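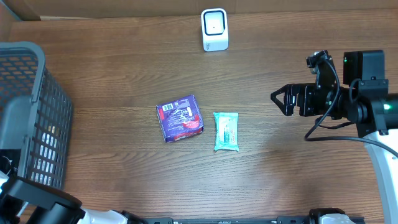
Local song contest voting: does the running order matter?
Final report, Popular Music and Media, group 4
Gönül Gezer, Noman Ghauri, Tuncay Yurt
Supervisor: Sevim Işık
October 21, 2022

1. What we wanted to know

Fans always say going on late helps you win. We wanted to test it on something small enough to get all the numbers for, so we picked the Hindanham Song Night. 11 acts, one evening in April, jury plus public vote. Tuncay sang backing vocals there two years ago so he knew who to email. Full score sheets came back within a week, much faster then we expected.

2. How the contest works

Each act gets one original song, max three minutes. Jury of five gives points, public votes by text. Both halves count the same. Lines open after the last song, not during, which matters for our question (see 4). Running order is drawn from a hat by the host, except the opener, who is picked by the organizers. So not fully random. Should have asked about that earlier.

3. What we did

- went through the jury sheets and the public totals
- put out an online survey, target 500 replies, got nowhere near it. 32 usable ones.
- interviewed Erdal Tuncer, who has run the sound desk since the contest moved to the Farnberg hall
- watched the full recording twice and wrote down crowd reaction for every song, Noman and Gönül separately, then compared

The crowd reaction part was the weakest. We agreed on 7 of the 11 songs and argued about the rest. Noise on the recording depends a lot on where the mics were, Erdal told us this and he was right.

4. Results

Public vote: the last three acts all finished in the top five. Looks good for the theory. But the winner, Irnemano, sang third. Her song "Csizmadia" was the only one in the survey that more than half the people could name without a list in front of them. Most said the chorus, a few said the whistling bit at the start.

Jury: no pattern we could find. Two of the late acts did badly. The opener came last with the jury and ninth with the public, and since the organizers choose that slot we can't say if its the slot or the song.

Survey: people who watched at home remembered late songs better. People in the hall didn't seem to. Very few home viewers in our group though, so careful with this.

Erdal's view was that the sound gets better as the night goes on, as they fix levels during the first couple of acts. We hadn't thought of that at all. Would explain some of it.

5. Problems

One year only. Survey too small and mostly friends of friends. Question 6 was worded badly ("Which song did you like or remember?"), so we had to drop it. Gönül's first spreadsheet had two acts swapped, fixed before the final tables.

6. What we would do next time

Get at least five years of scores. Ask about the opener. Send the survey out the same night, when people still remember. Maybe compare with a contest where voting is open from the first song.

Tables and survey questions in the appendix. Interview notes with Sevim Işık.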